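Home Issues Authors Search Previous article Next article

4. Agreement between visual inspection and residue readings

4.1 Data

The inspection records come from the two dining halls and the shared workrooms at Zurcombe, where tables are wiped at the end of each service period and checked by eye before the next one. The check has a single outcome, pass or fail, and is entered on a paper sheet kept at the supply cupboard. Between the start of the study and the end of May, 1296 checks were entered for 85 tables. Tables that were moved between rooms kept their original number, so a table rather than a position in a room is the unit of analysis.

A residue reading was taken by swab after a subset of the checks. The swab was drawn along a fixed path from one short side of the table to the other, and the reading was made within the hour. Sampling was stratified by room and by service period, and inspectors did not know in advance which tables would be swabbed. In total, 285 swabs were taken. Four were discarded when the seal on the tube was found to be open, leaving 281 paired observations for the comparison below. Swabbing was carried out by T. Sadowski and I. Kalinowski, neither of whom took part in the inspections.

Two cleaning products were in use over the period. Flasora, a diluted spray, was used in the dining halls throughout. Ilus, a pre-soaked cloth, was used in the workrooms and replaced the spray in the smaller dining hall for part of the spring. The product was recorded with each check and enters the model as a fixed effect, but the study was not designed to compare the two, and the confounding between product and room is too strong for the coefficient to be read on its own.

4.2 Model

The probability of a visual fail was modeled with a logistic regression on the log of the residue reading, with random intercepts for table and for inspector. Surface color (white, gray, wood tone) and finish (matte or gloss) were added as covariates, together with the interaction of color and residue. Illuminance at table height was measured once per room in the middle of the day and again after dark. The lower of the two values was used for evening checks. Missing illuminance values were not imputed; the affected rows were dropped from the lighting analysis and kept elsewhere.

Following the procedure set out in the pilot report (Marciniak and Zwahlen, internal), inspectors were told to fail a table if they could see any mark from a standing position at the long side. Marks that could not be removed by wiping, such as scratches and heat rings, were to be ignored. This second rule proved hard to apply. In the exit interviews, several inspectors stated that they could not tell a stain from a deposit without touching it, and touching was not part of the check.

4.3 Effect of color and finish

The interaction term was positive for white surfaces and close to zero for wood tone. At a given residue reading, a white table was more likely to be failed than a wood-tone table, and the gap widened as the reading rose. Gloss finish had a separate effect that depended on lighting. Under the ceiling fixtures, reflections hid thin films along part of the table, and inspectors who changed their viewing position failed more tables than those who did not.

Figure 2. Tabletop with matte white finish. 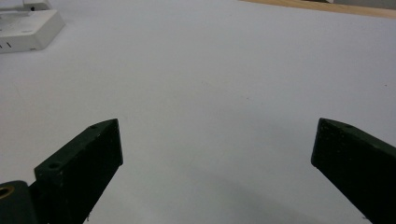 Matte surfaces do not produce strong reflections, and the choice of viewing position therefore mattered less for them. The remaining difficulty is one of threshold. A pale top such as the one in Figure 2 carries faint, tiny specks and smudges across an otherwise plain surface, with one small dark speck standing out more than the rest. Read strictly, the instruction calls for a fail on the strength of any of these marks. Inspectors differed in whether they followed it to the letter, and the variance of the inspector intercept was larger for matte white tables than for any other group. Shading adds to the problem, as a mark of low contrast is harder to separate from the background where the surface itself turns grayer.

4.4 Sensitivity checks

Refitting the model without the smaller dining hall left the interaction term almost unchanged. Replacing the log reading with its rank reduced the fit slightly and did not alter the order of the color groups. One inspector, R. Czerwiński, used the stricter reading of the rule throughout; excluding those checks lowered the overall fail rate but had little effect on the slope. The contrast measure proposed by Tang could not be applied, as it requires a reference patch on each table and none had been fitted. The residual plots by room are given in the supplement.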